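Blue mesh sports top keeps snagging and won't fold flat
Posted in Clothing and Laundry, January 2023

Igor Czerwiński

I've taken over the kit for our Sunday side and I'm struggling with the blue tops. They have a printed part with white stripes, then a thin orange trim, and under that a panel of open mesh. There is also thin pinkish-red piping on them. I have two problems.

First, the mesh catches on everything in the wash. Second, I can't get them to fold flat. The printed part stays where you put it but the mesh slides out from underneath, and by the time the pile is in the bag it has fallen over. I have tried rolling them and they come out creased along the seam.

The machine is a Drevomon, set to 700 spin. Is that too high? I don't want to iron them if I can avoid it.

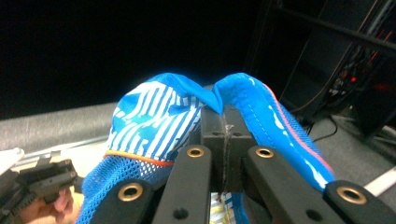

Kurlow Community Help | Clothing and Laundry team

Miłosz Tomaszewski

700 is fine for the fabric. I'd look at what else is in the drum. Zips and hook-and-loop tabs do most of the damage to open mesh, so take out any training jackets and wash those separately. Turn the tops inside out and put them in net bags, two to a bag. Wash at 30, no softener. Softener leaves a coating on sports fabric and it stops drying properly.

For folding, do it on a table and not in the air. If you pick the top up by the middle it bunches and twists at that point and the mesh hangs off to one side, then you are chasing it. Do it like this:

Lay it face down and smooth the mesh out with your palms, working towards the hem.
Fold each side in to the middle. Keep the piping straight as you go, it is a good guide line.
Fold the hem up first so the mesh ends up inside.
Fold the top half down over it.

The mesh is then trapped between two layers of the heavier fabric and can't slide. I stack ours in piles of 6 with a sheet of card between piles. Any more than that and they lean.

If a thread has already pulled, don't cut it. Turn the top inside out and ease the loop through to the back with a blunt needle.

Gajewski

Just hang them up. I gave up folding ours in July and bought a rail.

Durnard

Agree with Miłosz about the zips. I'd drop the spin to 430 if your machine goes that low, but mine doesn't, so I use the delicates programme and let them drip over the bath. Don't peg them by the mesh, it stretches and leaves marks. Peg at the side seams or put them flat on an airer.

If you do have to iron, cool setting, inside out, with a tea towel over the print. I leave the mesh alone completely.

Igor Czerwiński

Thanks all. Hem first was the bit I was missing. Will get some net bags this week.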